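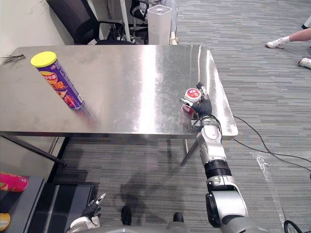

Photo: Hulldale Community Services

Home About Services News Events Contact

Evening meals and the shared table: an interview with the coordinator of the Hulldale supper program

The Hulldale supper program opened its doors five years ago in the former parish school on the east side of town. It serves a hot meal on weekday evenings to anyone who comes, without registration and without charge. In October the program moved into its renovated kitchen, and the coordinator agreed to speak with the community newsletter about how the service is run, what has changed, and what is planned for the winter.

The coordinator came to the program from hospital catering, where she managed a ward kitchen for most of her career. She described the two kinds of work as closer than people expect. "In a hospital you learn that the person eating has not chosen to be there," she said. "Many of our guests have not chosen it either. You owe them a proper plate and a place to sit down."

When the program began, meals were prepared off site and delivered in insulated boxes. The arrangement was reliable but limited. Portions had to be confirmed by noon, and any guest who arrived after the boxes were empty was offered soup and bread. The coordinator recalled that the first full month brought 336 meals. The same month this year brought 449, and the kitchen was able to serve every guest a full dinner.

"The number matters to the people who fund us, and I report it," she said. "What I watch for myself is how long people stay. In the old hall they ate and left. The chairs were poor and the room was cold. Now there are people still talking when we start to wipe down."

The renovation was paid for by a grant from the town and by a gift from Akinola, the wholesale grocer on the ring road, which also supplies rice, dried beans and cooking oil at cost. The hall can now hold up to 600 people for public events, although the dining area uses only the half nearest the kitchen. A folding wall separates the two halves in the evening, and the far side is let to the adult choir and the language classes.

Asked about the menu, the coordinator explained that it is set two weeks ahead and posted at the entrance. There is always one dish without meat. Pork is not served. The cooks keep a written list of ingredients for each dish at the serving counter, and guests may ask to read it. "We began with a list of allergens only," she said. "People asked for the whole recipe. Some of them wanted to make it at home. So we put the whole recipe out."

Once a month the regular menu gives way to a guest supper, when a family or a group from the town cooks its own food for the hall. The first of these was led by families from Tilusberg, who prepared dumplings with sour cabbage. Later suppers have offered groundnut stew, lentil pancakes and a baked fish dish that the coordinator said she has not managed to repeat. Guests who cook are given the use of the kitchen from two in the afternoon and are repaid for their groceries. A member of staff is present throughout.

"There was some worry at the beginning that people would not eat what they did not know," the coordinator said. "A few did not. They had toast. Most of them went back for more, and they told me which supper they wanted again."

Snacks and condiments brought by visitors are also accepted, provided that they are sealed and carry a date. They are shared during the hour before dinner, when the hall is open for tea and card games.

The program has had difficulties as well. The dishwasher failed twice in its first season and the repair contract has been changed. Bus service to the east side ends early, and guests who live beyond the canal must leave before the last sitting. The coordinator has asked the transit office to consider a later departure and has not yet received an answer. In the meantime, the Eso minibus, which carries residents to the health center during the day, makes one return trip at half past seven. Seats are limited and should be requested on arrival.

Staffing remains the greatest concern. The kitchen has two paid cooks, and both are part time. "I can teach someone to use the steamer in one evening," she said. "I cannot teach them to come back every week. We need people who can give us the same evening through to spring."

For the winter, the program intends to add a breakfast on one morning each week and to keep the hall heated until nine at night during very cold weather. A decision on the breakfast will be made once the heating costs for the new building are known.

Dinner is served from five o'clock. The entrance is at the side of the building, by the bicycle racks, and there is a ramp.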